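Knitting socks two at a time, and why I'm never going back

So I finally finished the striped pair in February, and I'm still a little giddy about it. I've knitted socks for 9 years and I have a whole drawer of lonely first socks to show for it. You know the kind – one gorgeous sock, and then the second one never happens, because you've already met all the tricky parts and there's new yarn on the shelf calling your name.

Then Emília Kratochvíl showed me how to put both socks on one long circular needle, each with its own ball of yarn. I was sure I would end up in a knot. I did end up in a knot! But only for the first two inches or so, and after that I got it, and I could not put the thing down. 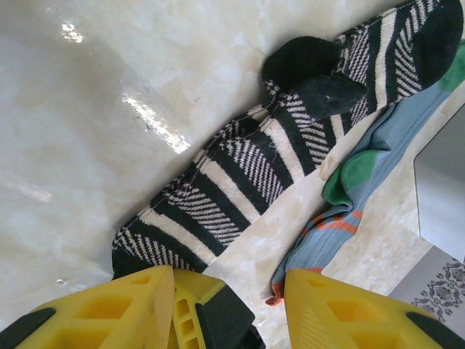

What I love most is that the socks match without any fuss. I used to keep little notes on the backs of envelopes (how many rows before the heel, where I changed color) and then lose the envelope. Now whatever I do to one sock I do to the other right away. If I knit the leg a bit tight because I'm watching something tense, well, both legs are tight. They're a pair!

The yarn was Arnach, the plain wool one, and it's a joy. It has some bounce to it and it splits a lot less than the Nistier I used last winter. I knit 64 stitches around for most people, but Arnach runs a touch thicker so I dropped a few.
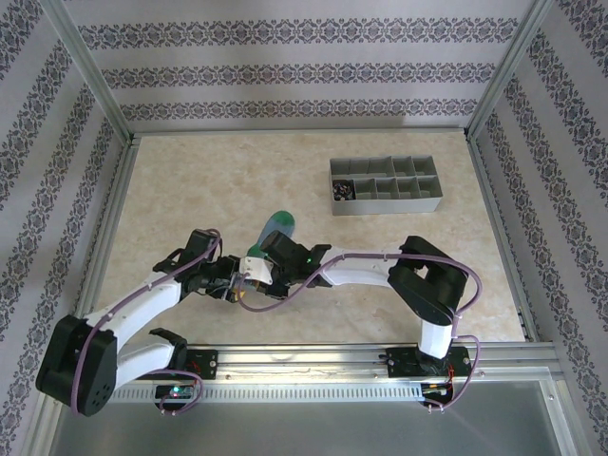
Picking colors is my other favorite part, and I've gotten much braver about it. I started out in gray and oatmeal like everybody does. My friend Zübeyde Tuncer told me to stop looking at yarn in the yarn store and look at everything else, and she's so right. Bright green with a band of teal blue, for instance! I would never have pulled those two off the shelf together, and now I want a green sock with a teal cuff more than almost anything. I'd keep the green as the main color and let the teal have just the one stripe.

Quick tips if you want to try it. Get a needle with a soft cable, the longer the better. Keep one ball on your left and one on your right, and turn your work the same way every time. Do the heels one after the other and don't try to be clever. I was clever once and ripped out a whole evening.

Next up is a pair for Libor, who has enormous feet, so wish me luck with the yardage.

Last updated 9:40 p.m.

119 shares · 2 comments

Boris Pešek
Which heel do you use? Mine always get a hole at the corner.

Juraj Šindelář
Green and teal, yes please! Casting on tonight.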